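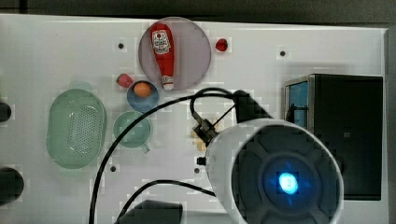
The Long Road of Lundari

It is already dark outside when Lundari begin to play, and the room in Fellstead is so full that the door stays open. The band has five members, two violins, an accordion, a double bass and one very old drum. They do not greet the public. The first song starts almost in silence, and after 12 minutes it is still going.

I have heard many folk groups who play fast because they are afraid the people will go to the bar. Lundari play slowly. Their music comes from dance tunes of the valley farms, but they stretch these tunes until you can hear every small turn inside. Sometimes the accordion holds one note for so long that I forget it is there — then it stops, and the whole room feels different.

The new album is called Jalix, after the mountain village where three of the members grew up. It has 11 songs and was recorded in the village school during the summer break. The windows did not close well, so on the fourth song there is a tractor passing. The band liked it and left it in.

Their first record sold 600 copies, nearly all of them from a table after the concerts. They printed the covers themselves and the ink came off on the fingers. With the second one they found a small label, Sivakumar, that until then had published only solo guitar music. The label gave them a little money and a lot of time, and the band needed the time more. Between the second record and this one they threw away a full album of songs, because they felt it sounded like other groups.

Not everything on Jalix is equally strong. The two songs with words are pleasant, but the voices are mixed too low and I could not follow the story. Also the last piece, a waltz, ends before it has found its place. The center of the record is "2816," named for the height in meters of the pass above the village. The bass walks upward for the whole song, and the violins come in one after the other, like people who arrive late and out of breath. In Fellstead they played it near the end, much louder than on the album, and an older couple danced beside the coats.

In September the band goes on tour again, mostly in small halls and two churches. They will travel by train, with the double bass in its own seat.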